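About Kukon

Kukon finishes, packs and ships soft furnishings and household goods for small brands and independent stores. Our building is in Brultinham, on the old Abella mill site, and we have been in it long enough to have outgrown it once and rebuilt the back half. Bedspreads, curtains, cushion covers and table linen make up most of what comes through. The rest is small home goods that customers want packed in the same box.

The company started as a hand-packing shop. Goods came in on pallets, people inspected and folded them, and the boxes went out in the afternoon. Much of that is still true. What has changed is who lifts, who carries and who stands in one spot doing the same motion until the break bell.

What we automated, and in what order

The first machine we bought was a carton erector. It replaced a job that most people on the floor had asked to be rotated off. The second step was a conveyor between inspection and packing, which ended the cart pushing. After that we put in a labeling station and then a pair of robot arms that take filled cartons off the line and stack them.

We now pack 3,634 orders in a normal week, up from 2,264 before the conveyor. The arms handle the heavy cartons. Anything over the lifting limit goes to them by default, and a person can send a lighter one their way by pressing the green button at the end of the line.

Folding is still done by hand. Fabric shifts, and a printed bedspread has to be folded so that the pattern faces the right way in the bag. We have tried two folding machines on loan and sent both back.

What it means for the people who work here

Before the first arm was installed, we put a few commitments in writing, and they are still posted by the time clock. Pay does not go down when a task is automated. Anyone whose task goes away is offered training during paid hours. The people who do a job are asked about it before a machine is ordered for it.

The last one came from experience. The labeling station was bought without asking the packers, and it was set at a height that suited only the tallest of them. It took a month to fix. Nafula Koech was a packer then and wrote the list of changes. She now runs our automation team, which plans new equipment and trains the people who will use it.

Some jobs did become different jobs. Four people who used to stack cartons now tend the arms, clear jams and do the morning checks. One moved to inspection and preferred it. Two left during the changeover, and we did not refill those positions. We would like to tell you that everybody was happy with the plan, but some were not, and the night crew in particular felt they heard things last. Shift meetings are now held at both ends of the day – 6:30 in the morning and 9:30 at night – with the same notes read at each.

Teaching by hand

Our newest project is called Wondell. Its subject is the handling of soft and awkward goods, the part of the work where our present machines do poorly. Wondell works with hand-held grippers: a person holds one in each hand and goes about a task at the pace they would normally keep. 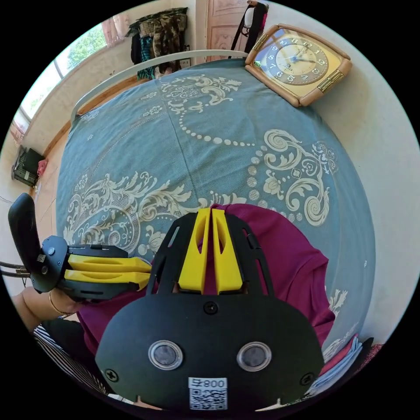 Noel Enriquez leads Wondell. He came to us from machine maintenance and still keeps his toolbox under his desk. So far the project has logged 1,247 sessions. Taking part is voluntary and paid at the regular hourly rate, and a session can be stopped at any point. Recordings are not used to measure anyone's speed, and supervisors do not have access to them.

We do not have a date for when any of this will reach the packing floor. If it does, it will go through the same steps as the carton arms, starting with a talk with the folding tables.

Working with us

We hire for inspection, folding, packing and equipment tending. No experience with machines is required for any of these. New people spend their first 2 weeks alongside someone who knows the station, and equipment training follows once they are settled. Openings are posted on the jobs page and on the board in the front entrance.

Stores and brands can ask for a tour of the floor through the contact form. Tours run in the morning, and closed shoes are required. In October we book up early because of the holiday orders, so please write ahead.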